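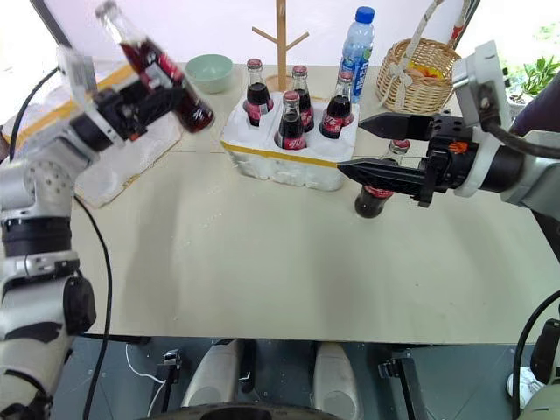 4 min read

My mother asked me on the phone what I do all day, and I told her I put bottles of cola in a cooler. She wanted to know if the doctorate had been necessary. It's a fair point and I've been thinking about it since Friday.

So, for her and for anyone else who has wondered: the job is a box with slots, a few glass bottles, and a two-armed robot that is supposed to get the one into the other. Any child can do it. Any child can also do it while talking about dinosaurs, and I try not to let that get to me.

We train by imitation. One of us drives the arms through the task, the whole thing is recorded, and a network learns to predict the next stretch of motion from what the cameras see. Last spring that was 4,000 recordings of table tasks of every kind, and the policy that came out of them was pretty good with one arm and dreadful with two. Give it a bottle in each gripper and it would do one of two things. Either both arms went for the same slot, like two people in a doorway, or one arm did all the work while the other hung in the air holding its bottle as if waiting for a bus.

Montserrat Soler, who runs our side of the Resari project and has never once raised her voice at a robot (I can't say the same), thought the bus stop problem was in our data. She was right, which was annoying, as I'd spent most of a month on the network. People driving two arms don't really drive two arms. They drive one, park it, and drive the other. Go back through the recordings and you'll find one hand frozen nearly all the time, and I'm the worst offender in the building. The robot had learned to wait because I had taught it to wait, at length, with great consistency.

What we tried next is a small thing, and I'll explain it without the math. Each recording gets cut up by arm, so that the left arm's moves and the right arm's moves become separate strips. Then we slide the strips against each other in time and keep the pairings where the arms stay out of each other's way. A recording where the left goes first and the right goes second becomes a whole family of recordings, some with plenty of overlap. We call it shuffling. The paper draft calls it something with five words and a hyphen, and I lost that argument.

There's a catch, and you can probably see it coming. Once you slide the strips, the camera views no longer match the moves, because the right arm is now somewhere it never was when the video was taken. We get around it by leaving the head camera out of the shuffled part of the training altogether and feeding in the arm positions and the bottle and slot positions as plain numbers. After that we fine-tune on real, unshuffled video with the head camera back in. I expected the second stage to wipe out whatever the first had learned. It wiped out some of it.

Now the score. We ran 40 trials with each version, two bottles in the grippers at the start and free slots in the box. The old policy got both bottles in, upright, 17 times. The shuffled one got both in 31 times. It also fails in a more interesting way, in that it now commits to things. When it's wrong about a slot it's wrong with both hands, quickly, and you hear glass. I have swept up more than I'd like and I now keep a dustpan on my desk next to the good pens.

Things I don't know yet, in the order they keep me up. Whether any of this holds when the bottles aren't all the same shape. Whether the gain comes from the overlap at all, or just from having more data of any sort (Echevarría, our reviewer in residence, is sure it's the second, and he has the look of a man with a plot already made). And whether it works on the Tultdale arms, which are slower and have a wobble in the wrist that we all pretend is a calibration problem.

The more-data question is the one I'm on this week. The plan is to take the same strips, slide them only in ways that keep one arm parked, and train on exactly as many of those. If that version also gets into the thirties, then shuffling is a fancy word for photocopying and I'll say so on this page, in December at the latest, probably in a smaller font.

I've sent my mother the picture. She wrote back asking whether the robot likes its cola cold.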